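Fimville robot club: what I'm putting in the budget for next year

2023-11-05

I promised a few of you in the comments that I'd write up how the spending plan for the club is coming along, and I've been putting it off for weeks, mostly by making tea and rearranging the spreadsheet. So I finally sat down with it this morning (with the cat on the printouts, naturally) and I think I have something I can share.

The short version is that we have 1,000 dollars to get us through to next November, and for once I'd like to spend it on purpose! Last year we bought things as the mood took us. A drawer full of servos that don't match, a very nice carrying case for something we sold in the spring, you know how it goes. This time I made myself start with the work we do at the table and work backward to the shopping list.

The work we do at the table is picking things up and putting them down again. I know how that sounds to anyone outside the hobby, but I could do it all afternoon, and the hand-held grippers are such a pleasure to use that I've had to be talked out of buying more of them before we've properly worn in the ones we have.

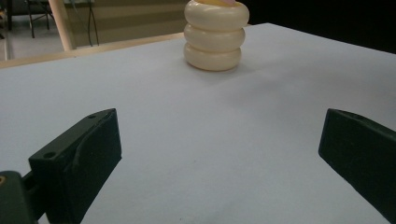 Green fingers open, with the ring stack still a good way off.

Fingers are the first line in the budget, and the one I argued with myself about the longest. You can buy a finished set from Wainwright, and they're lovely, or you can print your own and accept that a few will come out a bit wonky. I've gone for printing. It's cheaper for us because the printer is already paid for, and when somebody wants a slightly steeper tip or a wider pad we can have it the same evening instead of waiting on the mail. So that line is only filament, a bag of screws, and a little extra for the inevitable bad spool.

Next comes the table itself. I had a grand idea about a proper workbench from the Lutovdale surplus sale, the heavy sort with a shelf underneath, and I even measured the doorway for it. Then I priced the van. Between the van and the bench it came to 400 dollars, and I just can't look at that number and feel good about it when a plain white top does us perfectly well. I've crossed it out, with some sadness. If any of you have one sitting in a garage, though, you know where I am!

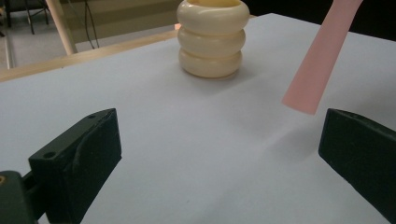
The cream rings again, with black fingers this time and something pink coming in from the top.

Things to pick up are the cheapest line by far and the most fun to shop for. I used to think we needed those special test sets with the weighted cubes and the foam shapes in a fitted tray, and I had one in my cart for most of the summer. I've come around to the dollar store. You get a far odder mix of shapes for the money, round and floppy and prickly and slick, and if something gets crushed you shrug and buy another. I've set aside enough for 3 good trips with a basket, which my spreadsheet insists on calling "consumables."

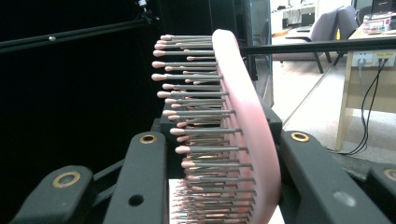
Then there's the boring part, which I've learned to fill in before the exciting part or it never gets filled in at all. Spare cables, a decent power strip, labels, a second storage drive. I'm also putting money toward lamps, after a long chat with the Mollotside group about what they wished they'd bought first. Their answer was lamps, then more lamps, then a chair that doesn't hurt.

I'm leaving a cushion for whatever breaks, and I mean to be strict about it this time. If it's still there next November we can talk about a finished set from Wainwright, just to try.

I still have 5 quotes to chase for the lamps, and the filament price keeps wobbling every time I look, so please treat all of this as a draft. I'll put up the full spreadsheet once I've fixed the column that adds itself twice.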